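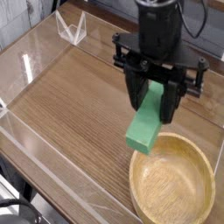

4. Setting Up the Base Station

Read this section before you plug anything in. The Fudeso base station has to be in its final spot before you pair the sensors. If you move it to another room later, you will need to repeat steps 6 through 9.

Choosing a location

Place the base station on a table or shelf indoors, at least 4 feet off the floor. Keep it away from microwave ovens, cordless phone chargers and large metal objects such as filing cabinets. The outdoor sensor can be up to 300 feet away in open air. Brick walls, foil-backed insulation and metal siding shorten that distance.

Do not set the base station on a windowsill. Direct sun raises the indoor temperature reading and can fade the display.

Connecting power

1. Slide the battery door on the back of the base station down and lift it off.
2. Insert three AA batteries, matching the plus and minus marks inside the compartment.
3. Replace the door. It clicks when fully closed.
4. Plug the small end of the power adapter into the jack marked DC IN.
5. Plug the adapter into a wall outlet. The display lights up and shows all segments for a few seconds.

CAUTION: Use only the adapter supplied with your unit. Adapters from the older Ginen model have the same plug but a different voltage and will damage the base station.

NOTE: The batteries are for backup only. They keep the clock and your saved readings during a power outage, but the backlight stays off.

Pairing the outdoor sensor

6. Bring the sensor within 10 feet of the base station.
7. Hold down the SENSOR button on the base station until the antenna symbol blinks.
8. Open the sensor and insert two AA batteries. A red light inside the battery compartment flashes once.
9. Wait for the outdoor temperature to appear on the display. Do not press any other buttons while the symbol is blinking.

If dashes show in place of a temperature, take the batteries out of the sensor, wait one minute and start again from step 7.

In places with cold winters, use lithium batteries in the sensor. Alkaline batteries lose power in freezing weather and the reading may drop out overnight. Never mix old and new batteries.

Setting the clock

10. Press and hold SET. The hour blinks.
11. Press UP or DOWN to change the hour, then press SET to move to the minutes.
12. Repeat for year, month, day and time zone.
13. Press SET once more to save.

The display returns to the main screen by itself if no button is pressed for 30 seconds. Anything you have not saved is lost.

Saved readings

The base station stores one reading every hour and keeps the last 96. Older readings are overwritten. To clear the memory, hold MEM and DOWN together until the display shows CLR.

NOTE: Rain gauge owners should finish this section first, then go to Section 5. The Vashisht rain gauge is sold separately and pairs on its own channel.

Section revised November 22, 2018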